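Magnusson Open Frame Rack, Small, Black

Item: Seso 12
Delivery time: 2 to 6 working days

The Seso 12 is a small open frame rack for network equipment. It is made for customers who want to have a switch and a few other units on a table or on a low shelf, and who need to reach them from all sides.

The frame has two vertical rails, left and right, in black. Both rails have rows of square mounting holes over the full height, so you can choose the position of each unit freely. Cage nuts are pressed in by hand or with a simple tool. Please note that cage nuts and screws are sold separately, see Ivance mounting set.

Height of the rails: 46 cm
Color: black
Assembly: by the customer, all parts in one box

We recommend to mount the heavy unit first and the switch last. If you leave some space between two units, the cables are easier to change later. For short patch cables please look also in our Elusau series, they are available in black and yellow.
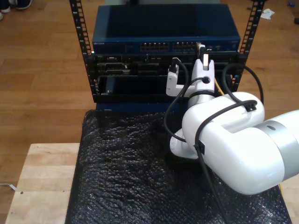 When you put the rack on a painted or glass table, please lay something soft under it, for example bubble wrap or a rubber mat. The edges of the base can leave marks.

Power strip and side covers are not included. Side covers for this size will come again in stock in February. Returns are accepted when the rack was not assembled and the box is complete.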